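Arm stops short / pushes too deep on drawer task, cell 2, Starnwood
January 2018 – posted by Štefánia Čierny
5 comments

Status: open, workaround in place

Logging this quick before shift change. Arm is throwing protective stops on the drawer job again. First one on cycle 66, then three more close together, then fine for most of an hour, then another. Same code each time, force limit on the approach move. Limit is set to 40 N, havent touched it. Speed was 300 mm/s for the long moves and drops for the last bit.

Tried so far:
– power cycled controller, no change
– re-homed, no change
– swapped the gripper cable for the spare from Vevbridge, no change
– checked finger screws, one was a hair loose, tightened, no change

Height looks wrong to me. Jogged down over the beige soft surface to see where the finger really is vs what the pendant says. Pendant says 5 mm higher than my feeler gauge does. There are small pits in the material and one of them has a drag line running off it, so no way I'm running this near anything hard until its sorted.
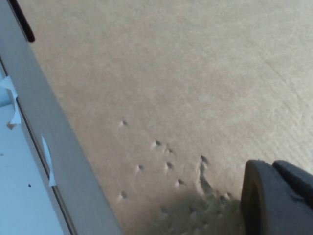 Can the drawer job keep running while the height is off?
Only at reduced speed with someone at the stop button, and only the moves that stay above the table. Anything that goes down to grab is off until the tool offset is redone.

Went back through the backup from May. Tool offset in there is different from the one loaded now. No note on who changed it or when. Could be the Nagano program got loaded over ours, they use the longer fingers. Not proven. The file names are almost the same which doesn't help.

Second thing, maybe related, maybe not. With the cardboard box the finger goes for the handle hole and we get a stop at the low end of the move. Sometimes it just sits there with the force reading climbing and no stop at all for a second or two, which I like even less. Backed it out by hand in freedrive. Keep your fingers out of the handle while it's live please, I saw a glove in there yesterday. 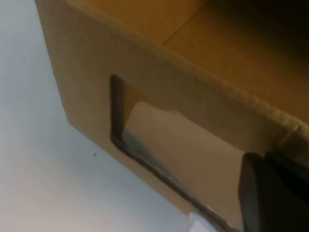

Štefánia, if the force reading climbs with no stop then the offset isn't your whole problem. Check the payload setting too, a wrong payload will shift the force reading. We had both wrong at Zastodbridge and fixing the one hid the other for weeks. Also zero the sensor with the arm clear of everything, not parked on the part.

OK, did that. Payload was wrong as well, still set for the old gripper. Fixed it, zeroed the sensor in free air, loaded the May offset. Pendant and gauge agree now. Moved the arm out to the side of the table before trying the drawers again, low speed, hand on the stop. 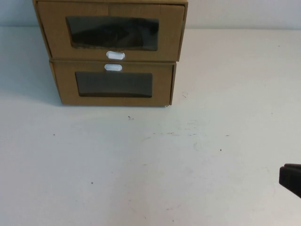 Drawer boxes stacked at the back, finger tip at the right edge, just above the table.

Ran slow with no stops so far but thats not enough cycles to close this. Still to do:
– full run at normal speed, supervised
– repeat the handle hole move, watch the force trace
– rename the Nagano file so it can't be picked by mistake
– find out who loaded what

Leave the limit at 40 N. Don't raise it to get through the shift.

Last updated by Štefánia Čierny, Friday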